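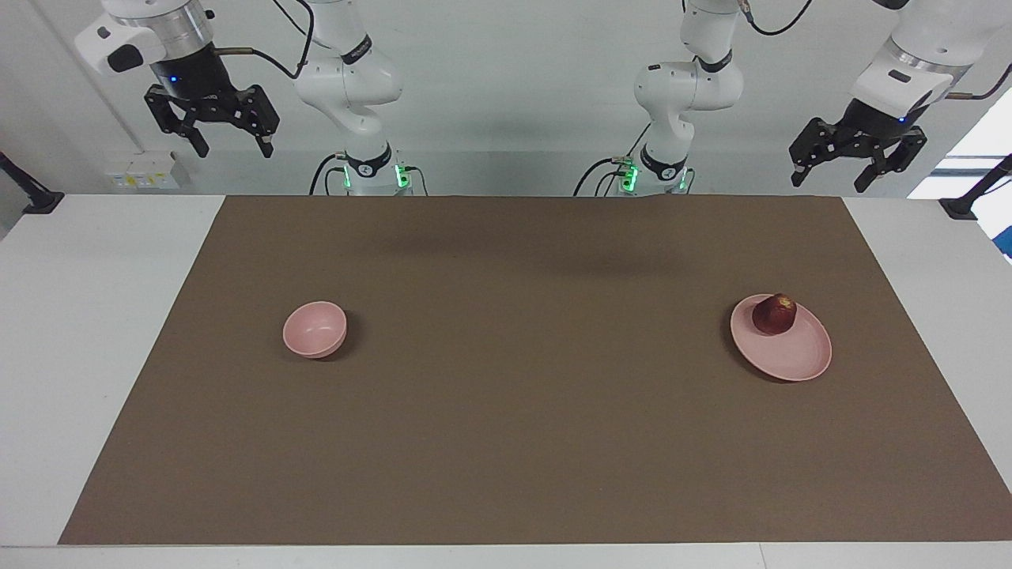

Ticket 2084: Shared folder does not finish syncing on the office computers

Opened by: Lợi Cù, Gevura
Assigned to: Khanyisile Van der Merwe, Zanen support
Product: Zultent desktop client, Windows
Priority: Normal
Status: Closed

Opened, 21 March 2024, 08:40
Good morning. Since yesterday afternoon the folder "Projects" stays on "Syncing, 25 items remaining" on my computer. The number does not go down. My colleague Vusumuzi Mofokeng has the same message with the same number. New files that I save in other folders arrive on his computer in less than one minute, so I think the connection is good. I did already restart the computer and sign out and in again. Please advise what I should check.

09:15, Khanyisile Van der Merwe
Thank you for the clear report. Could you please send the log from Help > Save log, and tell me if there was any change in the folder yesterday? I mean a rename, a move, or a large copy from another place.

09:50, Lợi Cù
The log is attached. I asked in the office. Vusumuzi Steyn moved the old archive from our server Mnguni into "Projects" yesterday after lunch. He says that the copy finished on his side without an error. He used the Mac in the meeting room and I did not know this was important, but I write it here.

10:30, Khanyisile Van der Merwe
It is important, thank you. In the log I see this line repeated:
WRITE_FAILED path_too_long retry=11
The client tries 11 times and then it waits and begins again, therefore the counter never changes. The Mac accepted the long paths and sent them to the cloud. Windows cannot create them in your local folder.

Please do the following:
1. Pause the sync on both Windows computers.
2. Open "Projects" in the browser, not in the desktop folder.
3. Go to Archive and sort by status. The blocked items have a gray triangle.
4. Copy one complete path and send it to me.

11:20, Lợi Cù
I found them. All are in the same place, under a folder with the name "Documents for the final handover to the customer including all previous versions and comments". Inside it there is another folder with almost the same name, and inside again one more. I paste one path in the attached text file, it is too long for this window. I measured it in the spreadsheet program and it has more than 255 characters.

11:45, Khanyisile Van der Merwe
That is the cause. It is enough to shorten the folder names. The files themselves can keep their names. Please rename in the browser, from the top folder down, and wait for each rename to complete before the next one. Do not resume the sync yet.

13:30, Lợi Cù
Renamed to "Handover", "Versions" and "Comments". The gray triangles are gone in the browser. One question before I resume: some spreadsheets have links to other spreadsheets in this folder. Will the links break?

13:40, Khanyisile Van der Merwe
Links with the old folder name will break, yes. Excel will ask for the new location the first time, under Data > Edit Links. You can resume now. Start with one computer and let it finish.

14:25, Lợi Cù
My computer shows "Up to date". Then I resumed on the computer of Mr. Mofokeng and it is also complete. Two spreadsheets asked for the new location and Kittipong Sitthichai corrected them. I also deleted an empty folder "Projects (conflict)" after I looked inside.

14:35, Khanyisile Van der Merwe
Good. I have added a request for the developers that the client should show the path error in the window and not only in the log. I cannot promise a version for it. May I close the ticket?

14:50, Lợi Cù
Yes, please close. Mr. Steyn has one more archive on Mnguni to move in August, and he will shorten the folder names on the server before he copies.

Closed by Khanyisile Van der Merwe, 14:55
Resolution: folder names shortened by customer. Category: sync, path length.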